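Wevircombe Makers' Help Board
Home > Ask the Bench > Robot arms
Two small arms keep skating over a flat paperback. How do you get them to lift one edge?

So-ying Lau
Posted 13 September 2024

Hi all! I finally have two arms running side by side at our shared workshop and I'm having more fun than I've had with anything since my first 3D printer. They sit on one rail along the near edge of the bench enclosure, each with its own little camera out by the gripper, plus a fixed camera that watches everything. I drive them by hand with a pair of leader arms, record what I do, and then train on the recordings using Huenchumán (the control software the rest of the shop uses, so I get plenty of help with it).

The tray work is going great. Small gray pieces in, small gray pieces out, one arm or the other, and after an evening of recording it was doing the easy ones by itself. I may have yelled.

Then I got ambitious and moved on to a book. It's a paperback of 唐诗三百首, navy cover, yellow title label, and the job is to pick it up off the tabletop and hand it from the left arm to the right. Simple, right? The fingers come down, close on the cover, and slide right off. If I push down harder the whole book scoots across the marble finish like it's on ice. I've recorded 30 tries by hand and only got a clean lift in 23 of them, and those were me being very patient. The trained version just strokes the cover.

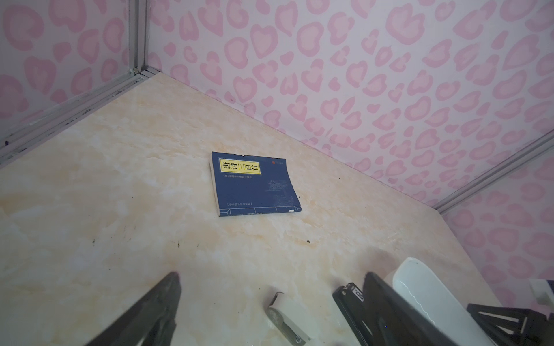
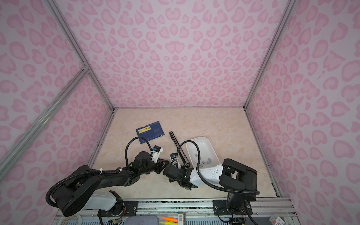

Filed under: Robot arms / Gripping and handling / Shared workshop builds

Things I've tried so far: closing the gripper slower, coming in from the side instead of from the top, and squaring the book to the back wall before each try. The side approach was the most promising, but the fingertips are too thick to get under the cover, and they end up nudging the book along. The top right corner of the cover is a bit creased and lifted, and when I aim for that corner things go better, but I'd like a method that works on a brand new book too.

My other worry is the light. The tabletop is shiny and one side of it gets washed out in the wrist view. Could that be part of why the trained version does so much worse than I do? And do patterned walls matter, or will the model learn to ignore all that pink?

Any ideas welcome, even odd ones. I have a spool of the flexible Jovari filament if somebody wants me to print new fingertips!

3 replies, sorted by most helpful

Pui-shan Fung

Oh, this is a lovely setup, and two arms is exactly what you want for a book! Quit asking one arm to do the whole thing.

What worked for me was giving each arm its own job. One gripper closes and presses its tip gently on the cover close to the far edge, so the book can't travel. The other comes in low from the opposite side with its fingers slightly open and one above the other, which means turning the wrist so it lies on its side. The lower finger goes under, the upper one comes down on top, and then you close. Only after it has a grip does the first arm let go. Record that whole dance slowly the first few times. If you rush the release in your recordings the model will rush it too, and you'll be watching books flop for a week.

Do print the tips. Make the lower one a wedge, thin at the front, and keep the flexible stuff on the inner face only. I made one entirely out of soft filament and it folded back on itself every time it touched the table (it looked very cute and did nothing). A stiff wedge with a soft pad glued on is much better.

Light: yes, fix it. Lock the exposure on every camera before you record anything more, and hang a sheet of tracing paper in front of the lamp. Mine jumped around on auto and I had to throw out 300 recordings. I'm still a little sore about that.

Walls: leave them alone. As long as they look the same while you record and while you run, they've never been a problem for me. Same with the fixed camera - once it's placed, tape it down and don't bump it.

One more thing, wipe the table between runs. Little specks don't hurt the cameras much but they do get under the pads and ruin your grip.

Uvirden

put something grippy under the book. shelf liner. done

So-ying Lau

Update on both of these! Shelf liner stops the scooting completely, so thank you, but then the lower finger catches on the liner and shoves it up into a ridge. I might try a narrow strip under only the far half.

Pui-shan, the holding-down trick is brilliant. I tried it by hand tonight with the old fingertips and got the edge up on the second go. Wedges are on the printer now, and I've locked the exposure on all three cameras. Does your wedge run the full width of the finger, or did you make it narrower at the tip?

Pui-shan Fung

Full width. I tried narrow first and the book twisted in the grip. Post how the handoff goes, I want to see it!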